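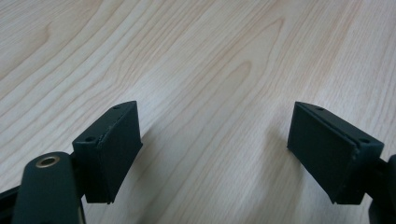 Kellstead Customer Help
Ticket subject: Hultedeck table, top feels tacky and rocks a little
Opened by: Darius Preda
Opened: 24 November 2021
Product: Hultedeck table, 146 x 80 cm, pale wood veneer, satin finish
Status: Closed by customer

Original message

Hi there! I've got two things going on with my Hultedeck and I can't tell if they're related, so I'm putting them both in one ticket and you can split them up if you need to.

First one: the top feels tacky. It's not wet and nothing comes off on your hand, but if I rest my forearms on it for a while (I work at this table most of the day) there's a little tug when I lift them. Paper does it too. I put an envelope down at lunch and when I picked it up it made that peeling sound, like a sticky note. It's worst in the middle and along the long side where I sit. The far end is perfectly smooth, just like it was when I got it.

Second one: it rocks. Only a tiny bit, corner to corner, and only when I lean on it to write. When I type I don't notice it at all.

What I've tried so far: warm water and a soft cloth, then dish soap and a soft cloth, then more dish soap (I know, I know). After each one it feels fine for an hour or so and then it's back. For the rocking I've tried folded cardboard under one leg, which works until somebody vacuums.

I paid 300 for it in March from Mihăilă, the furniture place, and I still have the receipt. I really like this table, by the way, so I'm not fishing for a refund! The grain on it is lovely, there's a big pointed arch pattern in the veneer and I stare at it when I'm on hold with people. I'd just like it to stop grabbing my sleeves.

Darius

Reply from Horațiu Ciobanu, Kellstead Customer Help

Hi Darius,

Thanks for writing in, and for all the detail. I'd treat them as separate problems. Let's do the surface first.

The finish on the Hultedeck top is a clear satin lacquer. Once it has cured it shouldn't go soft from normal use, so when someone tells me it's tacky in one area and smooth in another I usually think of something sitting on top of the lacquer. Could you tell me:

Do you use any polish, wax, oil or spray on it, even once in a while?
Is there a mat, runner or tablecloth that lives on the part that's tacky?
Is it near a radiator or a sunny window?
Did the soap get rinsed off with plain water afterward?

For the rocking, please don't tighten anything yet. Just tell me what kind of floor it's on and whether the table has been moved since it was put together.

Horațiu

Update from me

OK, answers.

Polish: yes. I'd completely forgotten, but yes. There's a bottle of Alter under the sink, the furniture cream, and I went through a phase with it over the summer because the smell is great. I'd say I did the table every week or two? And I only ever did the part I can reach from my chair, which now that I type it out is the exact same part that's tacky. So that's a bit embarrassing.

Mat: I had a vinyl desk mat for a while, in the middle. It's gone now, it lives in the hall closet.

Radiator: there's one behind my chair, so the long side gets warm in winter. We turned the heating on a few weeks ago and that's about when I started noticing the tugging.

Rinsing: no. I wiped with soapy water, then dried it with a dish towel. Was I supposed to rinse it?

Floor: floorboards, old ones. And we did move the table, from the front room to the back room, by turning it on its side and walking it through the door with the legs on. It complained a bit.

Darius

Reply from Horațiu Ciobanu, Kellstead Customer Help

Hi Darius,

Nothing embarrassing there, it's the most common thing we get on this range. Furniture cream is made for oiled or waxed wood that can soak some of it up. Lacquer can't, so the cream stays on the surface and each coat goes on top of the last. Warmth softens it. Dish soap takes a little off the top and then leaves a film of its own if it isn't rinsed, so you end up with both.

The vinyl mat is my only worry. Some vinyl mats react with lacquer and soften it for good, and cleaning won't change that. We'll find out by testing.

Please try this on a patch the size of your hand, somewhere in the tacky area but outside the place where the mat used to be:

1. Wipe with a cloth wrung out in warm water with a few drops of white vinegar in it. Go along the grain.
2. Straight away, wipe with a second cloth and plain water.
3. Dry with a third cloth.
4. Put nothing on it, and leave it overnight.

Then do the same on a patch where the mat was and compare the two the next day.

Please don't use mineral spirits, acetone, alcohol wipes, melamine sponges or anything with grit in it. The veneer is thin and the satin sheen is in the lacquer, so if you rub it too hard it'll turn shiny in that spot and I can't help you get it back.

Horațiu

Update from me

Did the patches last night. Patch one (no mat) took three rounds. The first cloth went kind of yellow and smelled so strongly of Alter that my daughter came in and asked who was cleaning. Second round was less yellow. By the third the cloth stayed clean. This morning it's smooth! I pressed an envelope on it and leaned on the envelope with my elbow while I had my coffee and it came right up with no noise.

Patch two (where the mat was) is better but I wouldn't say it's fixed. It's got a very faint drag when I run a fingertip over it. No tug on the envelope though, so maybe I'm being fussy.

One question. "Along the grain" turned out to be a real head-scratcher, because on my table the grain doesn't go in a straight line, it sweeps and curves all over and then there's that arch thing. I ended up following the curve with the cloth like I was mowing a golf course. Is that right or should I just go the long way of the table?

Darius

Reply from Horațiu Ciobanu, Kellstead Customer Help

Hi Darius,

Long way of the table is fine. With a soft cloth it makes very little difference, I just say it so that people don't scrub in circles. (I do like the golf course.)

The first patch tells us the lacquer is sound and you've only got buildup. Go ahead and do the whole top the same way, in sections, changing the cloths when they start to color.

For the mat area, a faint drag may be the last bit of cream or it may be lacquer that got slightly soft and is hardening again now that it has some air. Either way the treatment is patience. Clean it, then keep that area clear for 96 hours. No laptop, no mug, no papers. If it's still dragging after that, tell me and we'll talk about the next step.

While you're waiting, the rocking. Lay a blanket on the floor, get a second person and turn the table over onto it, lifting it this time. Each leg is held by a plate with bolts in it. Check whether any of them turn easily by hand. If the table went through a door on its side I'd expect at least one leg to have shifted. Loosen all the bolts on that leg a little, push the leg square into its corner, and do them up a bit at a time, going across and not around. Snug is enough, the threaded inserts will pull out if you go at them hard.

Horațiu

Update from me

Whole top is done. I used up every dish cloth in the house and then an old T-shirt, and it took me most of an evening with the radio on, but it's a nice job in a way. It looks the same as it ever did, pale and sort of creamy with that soft sheen, only now it feels like the far end all over. I hadn't realized how much I was lifting my arms off it all day.

I moved myself to the kitchen for the waiting period. The kitchen chair is terrible, please never sell that one.

On the legs: my brother-in-law came over and we flipped it. You were right, one leg had two bolts I could spin with my fingers. I did the loosening and squaring thing and tightened them across. The other three legs were fine so I left them alone.

Flipped it back and it still rocks! Much less, though. It used to go clunk and now it's more of a nod. We slid it along the wall a bit and the nod moved to another corner, so I'm guessing that's the floor now and I can't really blame you for the floor.

Darius

Reply from Horațiu Ciobanu, Kellstead Customer Help

Hi Darius,

If it changes when you move the table, it's the floor. The Hultedeck has adjustable feet, by the way. Turn the plastic foot at the bottom of the leg counterclockwise and it comes down. They're often wound in so tightly that people take them for a solid cap. Put the table exactly where you want it, find the short corner, and bring that foot down until the nod goes away.

How's the mat area?

Horațiu

Update from me

The feet turn!! I've had this table since March and had no idea. Half a turn on the window side and it's solid. I leaned on all the corners and then sat on it (sorry) and nothing. Cardboard is in the recycling.

Mat area: I gave it the full 96 hours and then a few more hours because I got home late. Fingertip test, no drag. Envelope test, no noise. I also left a stack of printouts on it overnight with a big dictionary on top, and in the morning they came off clean. So I'm calling it done.

I gave the Alter to my mother, who has an old waxed sideboard and was thrilled. The vinyl mat is going too. Do you have anything you'd recommend in its place? I do like to have something under the keyboard.

You can close this one. Thanks so much for sticking with it, and for not making me feel silly about the cream.

Darius

Reply from Horațiu Ciobanu, Kellstead Customer Help

Hi Darius,

Great to hear. Wool felt or cork is fine on lacquer. Lift it every week or so and wipe underneath, and skip anything with a rubber or vinyl backing, even if the top side is felt. For everyday cleaning a damp cloth and then a dry one is all it needs.

I've left the ticket for you to close at your end, and if you reply to it later it'll open up again with all of this attached.

Horațiu

Closed by customer. Note left on closing: went with the felt.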